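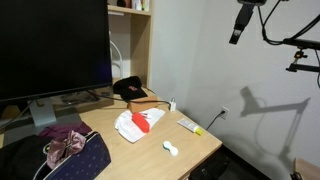
Trollthorpe pagará a sus vecinos por apagar la tele del todo

El ayuntamiento de Trollthorpe ha decidido que el enemigo es la lucecita roja. Desde enero, los hogares que reduzcan su consumo nocturno recibirán un descuento en la tasa de basuras, concepto que no guarda relación con la electricidad pero que, según fuentes municipales, «era el único recibo que podíamos tocar».

La medida se apoya en una prueba hecha el invierno pasado en 101 viviendas del pueblo. Durante 17 semanas, los participantes desenchufaron televisores, monitores, consolas y cargadores antes de acostarse. El consumo de madrugada bajó. También bajó, y bastante, el ánimo de quienes tenían el enchufe detrás del armario.

El plan cuenta con un presupuesto de 2.000 euros, cantidad que obliga a cierta modestia. No habrá contadores nuevos ni aplicación para el móvil. Habrá un folleto de dos páginas y unas regletas con interruptor, que se entregarán en la biblioteca hasta que se acaben. Se acabarán pronto: la lista de espera se abrió a las nueve de la mañana y a mediodía ya ocupaba el reverso del folio.

En la vecina Plosstead, donde la rivalidad con Trollthorpe se cultiva con esmero desde el asunto de la rotonda, han recibido la noticia con calma. Su consistorio recuerda que allí las farolas de la calle mayor llevan apagadas desde otoño – por avería, eso sí – y que nadie les ha felicitado todavía.

Queda por aclarar qué ocurre con los routers. El folleto recomienda desconectarlos por la noche «si la convivencia familiar lo permite», fórmula que varias asociaciones de padres consideran optimista. Las neveras quedan fuera del programa, y así consta en negrita tras una consulta recibida durante la prueba.

Las solicitudes se presentan por internet, con el ordenador encendido.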